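March 2023
By Ye-rin Yook

Third week with the Prundima hand grippers at work, so a quick review before I forget everything. We took two pairs on hire from Usteck. You hold one in each hand, do the job yourself, and the arm in the back kitchen is meant to learn it from you. Soft orange fingers, ridged pads, squeeze to close.

Good bits first. Grip is great. Cups, spoons, the toaster lever, all fine once you get the knack. No programming, which matters as none of us can. Sun-ja Baek has done breakfasts here for years and was picking things up properly inside a morning.
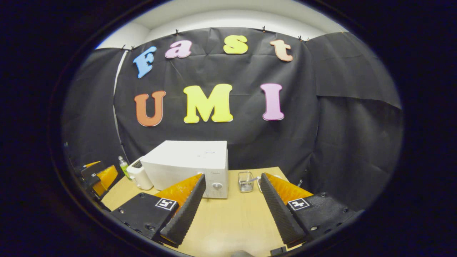 Bad bits. Weight. My wrists ache by lunch and the handles are built for bigger hands than mine. Round dials are a pain, you end up turning your whole elbow. And the repeats! They wanted 200 goes at one job before the arm got a look in. We managed 74 on the first day, and thats with Sun-ja doing most of them.

What it changes: less than the boss hoped, more than we were told. Arm does the plain reheats now. Nobody's lost hours so far but the early shift is half teaching, half kitchen, and teaching isn't on anyones payslip. Asked about that twice. Still waiting.

Support from Usteck quick on the phone, slow with spare pads. Charger gets warm.

Would I hire again? Yes, for one pair, with smaller handles. Three and a half out of five.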